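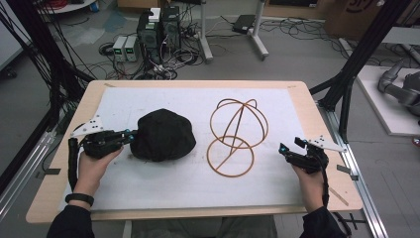

Someone in the April group asked if a cap always has to go back on a stand, or if flat in a drawer is fine. Short answer, flat is fine for a week, not for a season. Soft crowns crease where they fold and the crease sets.

Notes for session 6, Storing soft headwear
Stuline short course, handout updated 18 March 2025

Cover the table first. White paper, tape the corners down. Change the sheet when it gets grubby, smudges travel onto pale cloth (black hides it, cream does not).

Wire stands. Two crossing loops on top, flat ring for the base. Check before use:
- rod ends, run a finger round for snags
- does the ring sit level? press one side
- loops still round, not squashed from the box

The Dusholm stand is fine for rounded tops. Tradby is taller, better for anything with a brim, but tips if the shelf is narrow. Don't buy the 8 inch ring for shelves under 8 inches deep, people do.

Putting the cap on: open it out, hold by the sides and low down, never pinch the top. Lower straight. Turn it a little so the seams dont sit on a rod. Small wrinkles usually drop out overnight, leave them alone. No steam until you've read the Ye sheet, p. 74.

Tissue goes between cloth and wire for long storage. One layer, loose. Not newsprint.

Labels: tie to the base, not the cap. Write item number and date in pencil. Store list currently runs to 188, so start yours at 189 and tell me if you skip one.

For next time: bring one soft cap of your own and read the section on felt. We'll do brims frist, then linings if theres time.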